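Zanell furniture works to add second shift in August

January 24, 2020

Furniture maker Zanell will add a second shift at its main workshop in August and hire 16 people to staff it, the company said.

The new jobs will be in cutting, sanding and finishing. Zanell has had a backlog of orders for dining and cafe tables since last summer, and buyers now wait 19 weeks for delivery. Production manager Miloslav Štěpánek said the second shift should bring that down to five weeks by the end of the year.

"We have the machines and we have the floor space," Štěpánek said. "They stand idle every evening. What we lack is people who can run them."

Applicants do not need experience in the trade. New hires will spend their first five weeks in paid training with senior staff before moving to the line.

The company bought the workshop from Danko, which used it to store lumber, and has since put in a new dust collection system and a larger spray room. Owner Kvido Ondrejka said no further building work is planned.

Neighbors had asked about truck traffic at night. Ondrejka said deliveries will still stop at 6 p.m. and that the loading doors will stay closed during the late shift.

Applications open in the spring.

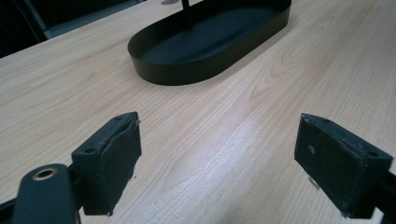
A tabletop in a light wood finish, with a black oval tray.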